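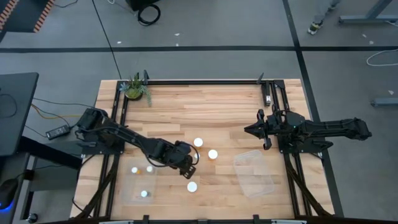
Trundudum Supplies / Tabletop and Sorting Department

Stuvel clear sorting set, with butcher-block top

I look after the tabletop side of the catalogue, and this is the set I get the most emails about, so I've finally given it a page of its own. You can buy the trays and the top together, or just the trays if you've already got a table you like (plenty of people have, and I won't try to talk you out of it).

The top first. It's a pale butcher-block, made up of long strips that run from blond to a warmer honey brown, and no two tops come out quite the same. If you're fussy about the colour, drop me a line before you order and I'll have a look at what's on the rack. Iñaki Alcaraz does the finishing for us and he's happy to leave one a bit less shiny if you ask nicely! The glossy one is much easier to wipe down, though, and it's the one I'd pick for anything sticky or crumbly.

Then the trays. They're clear plastic, rectangular, and so light that you'll want both hands free for the first one you lift, as it comes up faster than you expect. I like them clear for sorting because I can check what's in one without picking it up. White bits and pieces show up very well against the wood, too, and that makes life easier late in the afternoon when my eyes have had enough. We've sent out 3,544 trays so far, and the commonest question is still whether they go in the dishwasher. Please don't. Warm water and a soft cloth.
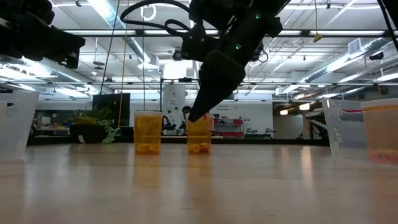
The amber cups are sold separately, in packs of 3. Mei-kuen Lau talked me into stocking them and I was slow to agree — I thought people would want everything clear — but they've done very nicely. They're see-through enough that you can tell how full they are, and they're handy for small loose pieces that would slide all over a tray. If you want the larger bins with the moulded handle opening, those are on the storage page under Manolakis.

A few odds and ends from the inbox. Lambros Xenos asked if the trays scratch. They do, a little, if you stack them with grit in between, so give them a shake first. Dionysis Panagiotou wanted to know if he could cut the top down to fit an alcove, and yes, you can, but oil the cut edge the same day and then leave it overnight. And no, we don't do the trays in blue. I've asked.

Delivery on the tops is slower than on the rest, as they go out flat on a pallet. Trays and cups usually leave us the morning after you order. We had a long gap in July when Wumau changed their boxes, and that's all sorted now. There are 2,048 trays on the shelf as I write this, so you shouldn't have to wait.

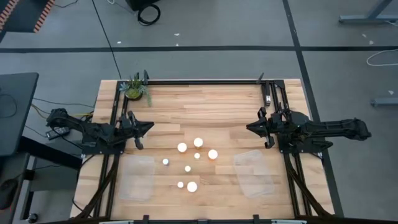
White spheres in two sizes, ready for sorting, with the clear trays on the butcher-block top.

Spare trays can be ordered singly. For bigger orders ask for Filippos Drakos, who does the quotes.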